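봉제인형 정리, 팁이라고 도는 것들을 의심해 봤습니다

살림 정보 > 거실·아이방 > 수납
2023년 11월 28일

인형 정리법을 검색하면 글마다 하는 말이 비슷합니다. 색깔별로 나누세요, 해먹을 다세요, 진공팩에 넣으세요. 저는 이런 말을 잘 안 믿는 편이라 지난 10월에 우리 집 인형을 전부 꺼내 놓고 하나씩 따져 봤습니다. 결과부터 말하면 쓸 만한 건 몇 개 안 됩니다.

해먹부터. 벽 모서리에 그물을 걸고 인형을 얹는 방식인데 사진으로는 예쁩니다. 그런데 아이 손이 안 닿습니다. 손이 안 닿는 수납은 어른이 매번 꺼내 주고 매번 올려야 하는 수납입니다. 먼지는 또 얼마나 잘 앉는지, 그물 사이로 털이 삐져나와서 청소기로도 잘 안 빨립니다. 저는 2주 만에 뗐습니다.

진공 압축팩은 더 회의적입니다. 부피가 줄어드는 건 맞습니다. 다만 솜이 든 물건을 몇 달씩 납작하게 눌러 두면 꺼냈을 때 예전 모양으로 돌아온다는 보장이 없습니다. 얼굴이 찌그러진 토끼를 손으로 주물러 본 분은 무슨 말인지 아실 겁니다. 이사처럼 며칠 쓰는 용도라면 모를까, 계절 보관용으로는 권하지 않습니다. 향기 나는 방습제를 같이 넣으라는 조언도 있던데 냄새가 인형에 배면 세탁을 한 번 더 해야 합니다.

그래서 남는 게 투명 플라스틱 통입니다. 새로울 것 하나 없는 물건이죠. 이것도 "라벨만 붙이면 끝"이라는 식으로 말하면 과장이고, 쓰는 방법에 따라 차이가 큽니다.
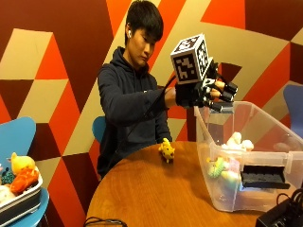
꺼내고 넣는 일은 바닥보다 탁자 높이에서 하는 게 낫습니다. 바닥에 쏟아 놓으면 일단 허리가 아프고, 정리하다 말고 같이 놀게 됩니다. 통을 탁자 한쪽에 두고 가운데는 비워 둔 다음, 인형은 한 번에 하나씩만 그 자리에 올려서 봅니다. 솔기가 터졌는지, 눈이나 단추가 헐거운지, 세탁표시가 남아 있는지. 옆에 의자를 하나 붙이고 쟁반을 얹어 두면 판단을 미룬 인형을 잠깐 놔둘 자리가 생깁니다. 쟁반이 넘치면 더 꺼내지 말고 쟁반부터 비우세요.

통 고르는 기준은 뚜껑보다 손잡이입니다. 가게에서는 다들 뚜껑이 딱 맞는지만 보는데, 집에서 매일 쓰는 통은 뚜껑을 열어 두는 시간이 더 깁니다. 양쪽을 잡고 들었을 때 테두리가 휘청거리면 내려놓으세요. 제가 산 것 중 하나는 Pomov 제품이고 하나는 Rusby 제품인데, 값 차이만큼의 차이는 못 느꼈습니다. 반투명이면 충분하냐고 묻는 분들이 있습니다. 색이 비쳐 보이는 정도면 아이는 자기 인형을 찾습니다. 완전히 투명한 통을 찾느라 돈을 더 쓸 이유는 없어 보입니다.

색깔별 분류는 어른이 보기 좋은 분류입니다. 아이는 "노란 것"을 찾지 않고 "병아리"를 찾습니다. 크기로 나누는 쪽이 그나마 오래갑니다. 큰 것은 아래와 뒤쪽, 작은 것은 앞쪽. 작은 인형이 바닥에 깔리면 통을 엎어야 나오고, 통을 엎으면 그날 정리는 없던 일이 됩니다.

세탁에 대해서도 한마디. 베이킹소다를 비닐봉지에 넣고 인형과 함께 흔들면 새것처럼 된다는 이야기, 저는 두 번 해 봤습니다. 겉먼지는 좀 떨어지는데 침 자국은 그대로였고 긴 털 사이에 남은 가루를 털어 내는 시간이 더 걸렸습니다. 세탁표시에 물세탁이 된다고 되어 있으면 세탁망에 넣어 찬물 약하게 돌리는 편이 빠릅니다. 뜨개 인형은 매달아 널면 늘어나니 수건 위에 눕혀서 말립니다. 속까지 마르지 않은 인형을 통에 넣고 뚜껑을 닫으면 며칠 뒤에 냄새로 알게 됩니다.

"하나 들이면 하나 내보내기" 규칙은 글로 읽으면 그럴듯합니다. 우리 집에서는 한 번도 지켜진 적이 없습니다. 대신 통의 개수를 정했습니다. 통이 차면 그때 아이와 같이 고릅니다. 몰래 버리는 건 하지 마세요. 꼭 그 인형을 찾습니다.

댓글 2

Tahmineh Shokri
해먹은 저도 실패했어요. 근데 진공팩은 저희는 괜찮던데요? 겨울 한 번 넘겼는데 큰 곰은 멀쩡했습니다. 작은 애들은 좀 납작해졌고요.

Nima Vahidi
쟁반 방법 해 봤습니다. 쟁반에 올린 걸 애가 전부 다시 통에 넣네요. 혹시 뜨개 인형은 수건 위에서 얼마나 말리시나요? 저는 이틀 뒀는데도 속이 눅눅했습니다.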